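Two weeks with the hand-held grippers

May 31, 2024

I promised to write how the comparison is going, so this is a short report. We have now two pairs of hand-held grippers, the older ones from Dostach and the new ones from Omside. I wanted to know which pair is less tiring and which one keeps better hold of thin things. For this I do the stick task, always at the same table with the grid board and the steel pole.

With the Dostach pair I made 190 runs, and with the Omside pair 292. The new jaws close more softly, and I like this very much. My wrist is still complaining after one hour, because the cable pulls the handle to one side.

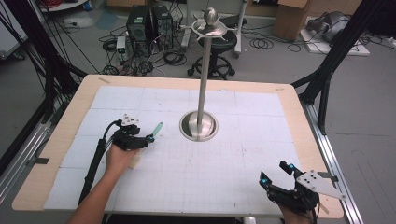 The stick is in the left gripper.

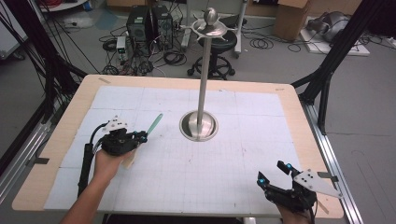 Shobha Panicker wrote to me that I should compare the jaws only after changing the pads, as old pads slip more and make any gripper look bad. She also asked if I tried a lighter cable. I did not, but I have ordered one.

The pads on the Dostach pair are from December, so she may be right. I will put new ones and repeat the first 2 sessions before I give any numbers for dropped sticks.

Recent posts
Calibrating a wrist camera at home
Why I returned the Custgate controller
Notes on the Hepburn arm, part 2

Contact | Back to top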